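# Two beds, one laundry line: running a guesthouse in Dreramham

The owner of the Flultham guesthouse does her paperwork at the breakfast table, after the last guest has gone out. When I came by she had a stack of receipts in front of her and a pot of coffee that she had made too strong. She has run the place for 3 years. Before that she did the books for Holzer, the hardware store on the same street.

"I knew the numbers part," she said. "I didn't know the bedding part."

She means it literally. Most of what we talked about was bedding. The guesthouse has only two rooms to let, both on the upper floor under a low roof, and in September they still hold the heat well into the night. Guests complained during her first summer. She tried lighter blankets, then fans, then leaving the hall window open, which let in the noise from the bakery deliveries.

"A guest told me her grandmother slept on a woven mat every summer and never owned a fan," she said. "So I ordered a couple. I figured if people hated them I'd put them on the porch."

People didn't hate them. A few asked where to buy one. She lays the mat over the mattress with a thin cotton sheet folded at the foot of the bed, and the guest can decide whether to use it.

Not everyone likes it. "I get people who say it's too hard. Fine. I take it off and they get a regular sheet. It takes me a minute."

She wipes the mats down with a cloth wrung out in plain water, then stands them in the hall until they feel dry on both sides. She doesn't use soap. She used it once and the mat stayed sticky for a week.
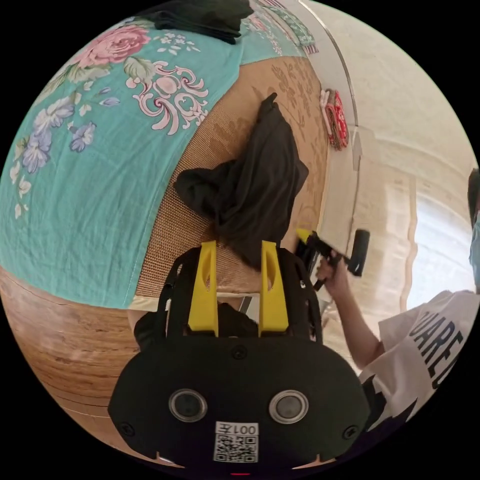 ## Money and slow months

The guesthouse takes bookings by phone and through Listik, a small listing site that covers this part of the county. She was slow to sign up. Her first bill for repairs, $1,469 for a leak behind the upstairs shower, changed her mind.

"That was the whole spring gone," she said. "I signed up the same night."

She charges $60 a night and hasn't raised it. The rate includes breakfast, meaning eggs, toast and whatever fruit is cheap. She has been told she could ask for more during the fall fair, and she has thought about it.

"The same people come back for the fair. I'd have to look at them over the eggs."

Winter is slower. Last January she had one booking, a man who was in town to fix an organ and who stayed longer than he had planned. She used the rest of the month to paint the stairs. This winter she wants to replace the hall carpet, if the price comes down.

I asked if she would do it again, knowing about the shower.

"I'd get the pipes looked at first," she said. "Then yes."

She doesn't plan to add a room. There is space over the garage, but it would need its own heat, and she would have to hire someone to help with the cleaning. She went back to the receipts while we talked about it, and asked me to put down that check-in starts at four, as people keep coming early.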